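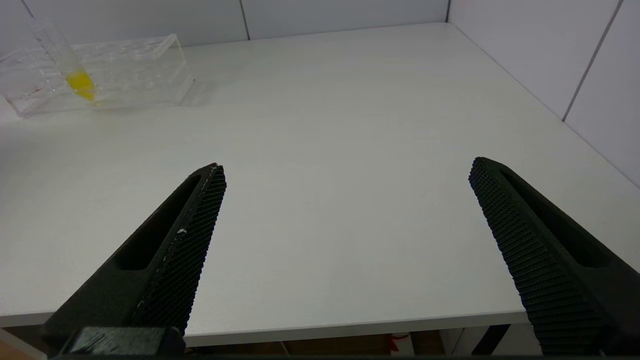

4. Preparing the work surface

The Windum label printer must stand on a firm, level surface before it is connected to the mains. An unsteady surface is the most frequent cause of crooked labels and should be ruled out first. A plain white tabletop with a wide clear area suits the purpose well, as dropped backing paper and stray labels are easily found against most other colours but adhesive residue shows up best on white. Wipe the surface with a dry cloth and do not use polish.

4.1 Placing the printer

1. Lift the printer from its carton by the base. Do not lift it by the lid.
2. Set it down with the paper outlet facing the operator.
3. Leave a gap of 17 cm behind the printer for the cable and the roll door.
4. Press down on each corner in turn. If the printer rocks, adjust the feet.

Caution: Do not place the printer on a cloth, mat or folded paper. The air slots are on the underside.

4.2 Loading the label roll

1. Switch the printer off and open the roll door.
2. Remove the three strips of transit tape from the spindle.
3. Fit the roll so that the labels unwind from the top.
4. Draw 6 cm of backing paper through the outlet and close the door until it clicks.

Note: Mistton rolls are supplied with a card core. Oyelaran rolls have no core and require the grey adaptor, which is packed with the power lead. 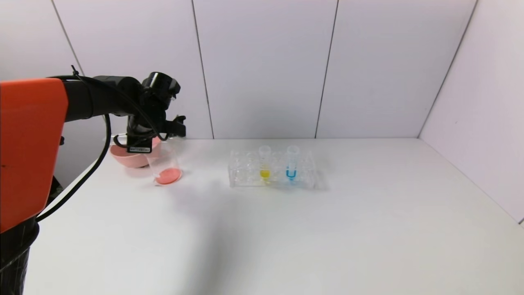 5. Switch the printer on and press Feed once. A single blank label should be issued.
6. If more than one label is issued, hold Feed for three seconds to measure the roll again.

4.3 Recording the set-up

Enter the serial number and the roll type on the card inside the lid – both are needed for any claim under the guarantee. Sites under the Skaltach service agreement should send a copy of the card to Gus Haddad, Equipment Records, before the end of November.

Section last revised: Oct 16, 2019. For cleaning the print head, see Section 5.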